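Search this site Enter keywords Go

Lotwood type and symbol library: progress report to the Mohamedi Fund

Prepared by Kipchumba Ndung'u, Ternthorpe office
28th May
Reading time: 3 minutes

Summary

Work on the shared vector library is on schedule in two of the three work areas. Symbol conversion is complete. Colour swatch clean-up is complete apart from the spot colours. Font licensing is behind schedule and is dealt with under Risks.

Symbol conversion

The old library held 4000 symbols, saved by different people in different versions of the drawing software. All have now been opened, checked for stray anchor points and saved again in a single file format. Duplicates were merged where the outlines matched exactly. Where two versions differed only in stroke weight, the heavier one was kept and the lighter one moved to the archive folder.

Strokes were left live. Expanding them would have made the files open more reliably in older software, but line weights could then no longer be changed in one step, and the map team relies on this.

Names follow the pattern set in February: subject, variant, size. Spaces have been replaced by hyphens. Layer names inside the files have not been changed.

Colour swatches

Seven palettes remain in use. Each is stored as a swatch exchange file and loads from the shared drive at start-up. Global swatches were used throughout, so that an edit to one colour carries through to every object that uses it. The spot colours in the packaging palette still need to be matched against a printed proof.

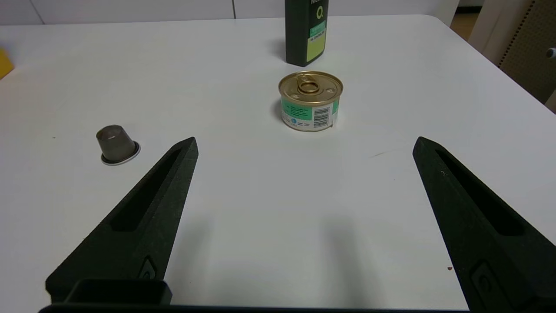 Templates

The Iria template set has 18 page sizes, all with bleed and safe-area guides on a locked layer. Artboard names now match the export names, which removes a renaming step. Export to PDF has been tested on both office machines. Export to SVG drops the clipping mask on the two banner sizes; a workaround is written up in the read-me file and the fault remains open.

Risks

The licence for the main text face covers 50 seats on desktop only. Web use needs a separate licence and the foundry's quote has not arrived. If it is not agreed before the next report, the web templates will go out with the fallback face and line breaks will have to be checked again.

Next period

Match spot colours to proof.
Close the SVG clipping fault.
Settle the web font licence.
Move the archive folder to read-only.

No change to the budget is requested.

Related items
Swatch file naming rules
Lotwood library: February progress report
Iria templates read-me
Setting up the shared drive at Ternthorpe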